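3.2 Household survey

The survey covered two towns, Hemley and Tolholm, chosen for their similar housing age and their different kerbside collection rules. Hemley collects textiles with other dry recyclables; Tolholm requires residents to take them to a depot. Questionnaires were mailed to 1000 addresses in August, and 831 were returned in a usable form. Returns missing the dwelling type or the number of residents were excluded before analysis.

Respondents were asked to list household cloth items kept for a use other than the one they were bought for. The categories followed the Delaunay scheme, which sorts items by present use and ignores fibre content. We kept its main headings but merged "screening" and "draping" into a single class, as pilot respondents could not tell them apart. A large cloth hung as a backdrop behind a table (Figure 2) falls within the merged class, as do door curtains and covers hung over open shelving. Items folded away and not in use at the time of the survey were recorded separately as stored.

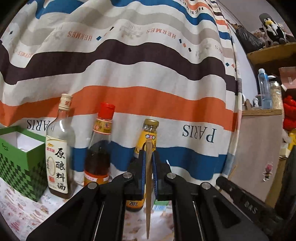

3.3 Coding and reliability

Free-text answers were coded by two readers working independently. Agreement before discussion was 88 per cent. Most disagreements concerned cleaning cloths cut from larger pieces, where one reader had coded the original item and the other the fragment. The rule adopted was to code the fragment, and all earlier entries were revised to match.

Colour and pattern were not coded. The Waditness pilot had included both, but respondents used terms such as "striped" and "checked" too loosely for the answers to be compared between households.

3.4 Limits of the data

The survey relies on self-report, and items in daily view are likely to be over-represented against those in cupboards or sheds. Respondents in flats also listed fewer stored items than those in detached houses – a difference that may reflect storage space as much as habit. We therefore report stored items by dwelling type and make no direct comparison of town totals.

The length of time an item had been kept was asked for but is not analysed here. Many respondents left this field blank or wrote only "years". Answers to the question on planned disposal were more complete and are taken up in Section 4, where the effect of the Tolholm depot rule is considered.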